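Ticket 539: Pink fitted sheet will not stay on mattress
Product: Clemau fitted sheet, pink floral, double
Status: Open, waiting for supplier
Handled by: Gyula Szabó, Zinbridge Home Support

Problem as reported

Customer says the sheet comes off at the head end during the night. It goes on without much trouble, holds for an hour or two, then the corner lifts and the rest follows. It was bought in March and has been washed twice at 40. The customer had no trouble with their previous sheet, a Berix, on the same mattress.

Checks made

1. Size. The pack label says double. Customer measured the mattress and it is a standard double, so the length and width are right.

2. Depth. Customer first gave the mattress depth as 18 cm. That was without the quilted cover they keep on it. I asked for a new measurement with everything in place and am waiting for it.

3. Elastic. Asked the customer to lay the sheet out on the bed and look along the whole hem for breaks or flat spots. They did this in the middle of sorting clothes, so there are other things on the bed as well.
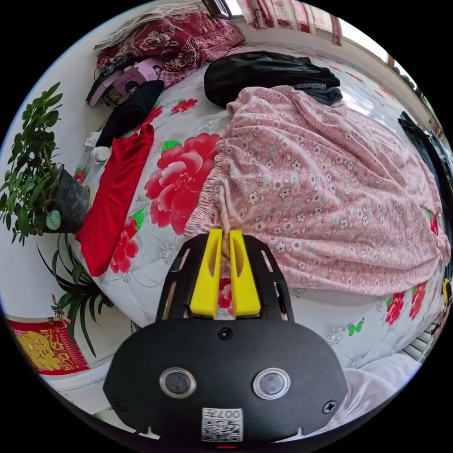 Sheet laid over the peony quilt, gathered edge on the left.

The gathering shows along the left side of the sheet. I can't judge the stretch from a photo. Customer was asked to pull the hem a hand's width at a time and let go. They report that it springs back on the long sides but stays slack at one corner, the same one that lifts.

4. Washing. Care label allows 40, no tumble drying. Customer admits to one go in the dryer on high. This may have harmed the elastic but would not normally affect a single corner.

5. Surface underneath. The cover under the sheet is quilted, with tufted points. Some covers of this type let a cotton sheet slide. I asked the customer to clear the bed, take the quilt off and try the sheet on the bare mattress for one night. The clothes, the red floral bedding and the smaller bits were still to be put away at that point.

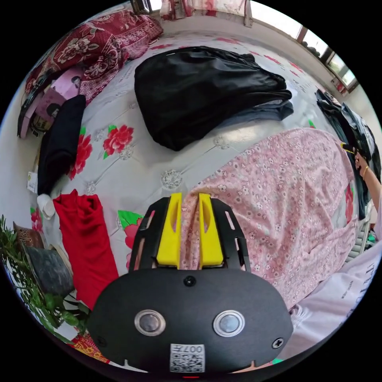
6. Result of the one-night test. Sheet stayed on at three corners. The slack corner came up again, though later than before. So the quilt makes it worse — but it is not the whole cause.

Advice given

Put the quilt over the sheet for now. Fit the slack corner first, then the one diagonally opposite, then the other two. Sheet clips will do as a stopgap. No more tumble drying.

Update, 2024-04-13

Sent the notes and both pictures to Clemau and asked for a replacement. They want the batch number from the sewn-in label. Customer has been asked for it, along with the depth measurement from step 2. Ticket stays open until both arrive.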